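The second language at the kitchen table

When my husband and I moved to Olham, I promised my mother that our daughter would speak Hungarian with her on the phone. It was an easy promise, because our daughter was then 6 months old and did not speak anything.

Now she is in school, and she answers me in English. I ask in Hungarian if she is hungry, and she says "kind of." I do not think she does it to annoy me. The English word is closer to her hand, so she takes it.

I have read many books on this subject and they do not agree. One says that each parent must keep to one language and never mix. Another says mixing is natural and I should relax. My friend Lumturie Babić has three sons and no books, and all three speak with their grandparents without trouble. I asked her for her method. She said that she pretends not to hear English before dinner. I tried it for a week and felt like a bad actress.

What helped us more was to stop having "Hungarian time." We had it every evening, 30 minutes, with cards and a workbook, and both of us looked at the clock. In December I put the workbook away. Now I use the language for boring things: looking for keys, making soup, complaining about the price of butter. Laundry is especially good. There are colors, there are clothes, and there are verbs that a child can use at once, like fold, turn, shake, give me. 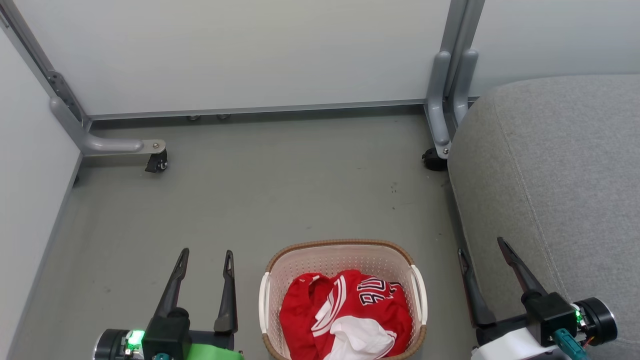
Last changed: July 24, 2024

She learned the word for sleeve from me in one afternoon, and she has not forgotten it. The cards had a sleeve too, number 14 or 15 I think, and that one never stayed in her head. A red shirt is piros, but a red wine or a red rose is vörös, and I could not explain to her why. She was very pleased that I could not explain. For two days she asked me about everything red in the house.

My own English has the same kind of holes. I learned it from a grammar book and later from colleagues at Winwood, so I can write a polite letter of complaint, but I did not know the word "lint" until I was 34 years old. My daughter taught it to me. I find this fair.

With my mother it goes slowly. They talk on Sunday mornings in a mixture, and my mother, who has always refused to learn English, now says "okay" and "bye-bye." Last time they talked about soup for a long time without calling me to translate. I stayed in the hallway and listened, and I heard two mistakes in the endings and did not correct them.

Kinga Halász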